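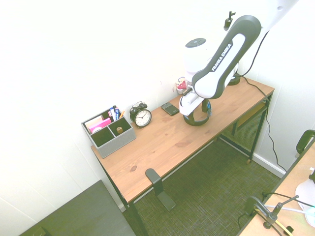
Desk post, finally

2 Nov 2019

Quick one, I have to be out the door in a bit and I promised three different commenters I'd write up the desk. So. The desk.

Short version: it's a pine top on a black metal frame, I like it, I should have done it a year ago, and most of the stuff I used to keep on a desk now lives in a box in the hall closet. If that's all you wanted you can go.

Long version. The old one was a hand-me-down with a drawer that stuck. Dark brown, very heavy, a top that had been painted at some point and then un-painted by someone with no patience. I wrote on it for years. I ate on it too, which you could tell. In May the drawer stopped opening at all, with my passport in it, and I had to take the whole back panel off to get it out. Passport fine. Desk not fine. I kept using it anyway, with no back, until the end of summer.

The new one is a Tesetti frame and a pine top I bought separately from the lumber counter in Dedgate. The frame came in one long box with the bolts in a bag and instructions that were just drawings. Took me an evening. Would have been less but I put one leg on backward, then the other leg on backward to match it, and was pretty pleased until I tried to fit the crossbar. Frame was 200 dollars. The top was 70, which I thought was a mistake on the tag and didn't ask.

Then the finish. This is the part people asked about.

The pine was really pale out of the shop, kind of a raw chicken color. I wanted it warmer but didn't want it orange, and I didn't want to stain it, I've had bad luck with stain on pine, it goes blotchy. What I used is the Aidoo oil, the one in the flat can, no tint. Sanded first, wiped down, thin coat, waited, wiped off, next day again. Light sanding in between. I lost track of the coats. It went a nice honey color on its own and it keeps getting a bit deeper. It does smell. I slept with the windows open and a blanket over the door gap and I could still smell it in my toast.

Things I'd tell you if you're going to do it:

Do the underside as well. I did it lazily with one coat but I did it.

Don't use the fancy rags, use an old t-shirt. Lint.

Lay the rags out flat outside to dry, don't ball them up in the trash. It's on the can. Read the can.

Don't put anything on it for as long as you can stand. I stood it for two days and then put a mug down. There was a ring. I sanded it out and re-oiled that spot and now I can't find it, so it's forgiving at least.

What I didn't expect is how much I'd look at the wood. The old top was so beat up that I never saw it, it was just a surface. On the pine one there are big arches and long loops in the grain and I catch myself following them with my eyes when I should be typing. There's a dark patch, a sort of reddish-brown lobe with tight lines all curled up in it, and I nearly flipped the board over to hide it. Very glad I didn't. It's my favorite bit now.

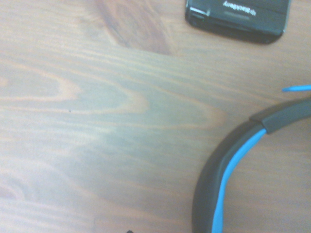

The dark patch, top middle, and the BlackBerry getting in on it.

Glare is bad by the way, if you're planning to put a pale oiled top near a light. Soft sheen, people call it, and yes, it's soft, but it still turns the middle of the desk a hazy bluish white at the wrong time of day. I've moved my chair over a bit. I've also thought about a desk pad and decided against it, what would be the point of all that sanding.

OK, the stuff on it. My rule when I moved over was that everything came off the old desk and into a box, and things only got to come back if I went looking for them. Stole that from a comment on the old Lallness forum, years ago, back when that was still going. I gave it two weeks. The box is still almost full.

What came back:

The gray fabric organizer. It's the woven kind with compartments, it weighs nothing, and it's had a rough life (was in a bathroom for a while, don't ask). Pens and markers in the back, notes in the front. I had a big ceramic jar before, full of pens, and I swear most of them were dead. The jar is a plant pot now. What's in the organizer writes. The blue marker is for the wall calendar, the yellow pencil is for everything else.

Sticky notes, pink. I don't love pink but the pink ones were the only pad left at the store and it turns out I lose them a lot less than the yellow ones. Next to them a stack of plain paper notes, which I use for the list of the day. One sheet, one day, then it goes in the recycling wether it's done or not. I've been doing the one-sheet thing for a while and it's the only system that ever stuck with me. I tried the apps. I had 858 open items in one of them when I deleted it, some of them were from an apartment two moves ago.

The alarm clock. Black, twin bells on top, white face. It's loud. I use it for work blocks, I wind myself up to an hour, bell goes, get up, do something with my legs. I know the phone can do that. The phone can also do two thousand other things, so I'd rather the clock. The first time it rang on the new desk it buzzed right through the whole top and I about died. I've folded a bit of felt for the feet, haven't stuck it on yet.

Headphones. They live on the desk, on their side. I know there are hooks for that. I bought a hook. The hook is on the front edge of the desk, doing nothing. Black ones with a bit of blue on the ear cup, nothing fancy, they've outlasted two better pairs and the padding is only now starting to go.

Phone, lying flat, at the back where I have to reach for it. The reaching helps more than you'd think. I had it next to my hand on the old desk and I'd pick it up without knowing I had. Now I have to lean, and halfway through leaning I sometimes change my mind.

Underneath on the right there's a black wire mesh shelf that hangs off the bottom of the top. That was an afterthought and I'm very happy with it. Pre-drill if you do one, pine is soft but it'll still split on you near an edge, and measure your screws against the thickness of the board. Then measure again. I held mine up next to the wood with my thumb and it was so close I went back out for shorter ones.

What didn't come back: the second lamp. A stapler (I've stapled nothing since May). The tray of "to file". A mousepad with a burn on it. Coasters, which is dumb given the mug story, I'll give in on those. A mug of foreign coins. The tiny cactus got moved to the kitchen and looks happier there anyway.

Cables I haven't solved. I've got a black one going off the right end and straight down the wall to the floor and it bugs me each time I vacuum. I had a plan with clips along the back leg. The clips are the adhesive kind and they don't like the powder coating on the frame, they hold for a day and then I hear a little tick and they've dropped. If anybody's got a thing that works on a metal frame without drilling, tell me in the comments, I'm at the zip tie stage.

Also undecided about where the desk should go. It's up against the white wall now and it's fine, the wall is plain and I kind of like that. But I keep wanting to try it under the window, and the top is heavy enough that it's a two person job, and I keep forgetting to ask anyone when they're over. Maybe after the holidays.

A few things you asked on the last post, fast:

Does it wobble? A bit when I write hard by hand. Not for typing. I re-tightened all the bolts after a week and that got rid of most of it. Do that.

Would you get the frame again? Yes. The scratches on the feet are from me dragging it.

Is pine too soft for a desk? It dents. I've got a small dent from dropping the tape and one from something I didn't see happen. Doesn't bother me. If it'd bother you, get something harder and pay for it.

How often do you re-oil? Don't know yet! I've got plenty left in the can. I figure I'll do it when water stops beading, or in spring, whichever I remember.

Can you do a post on the closet. No. The closet is where the box is.

Ok, late now, coat on. I'll fix the typos later. Next post is the soup thing, I have the recipe written down somewhere, on a pink one I think.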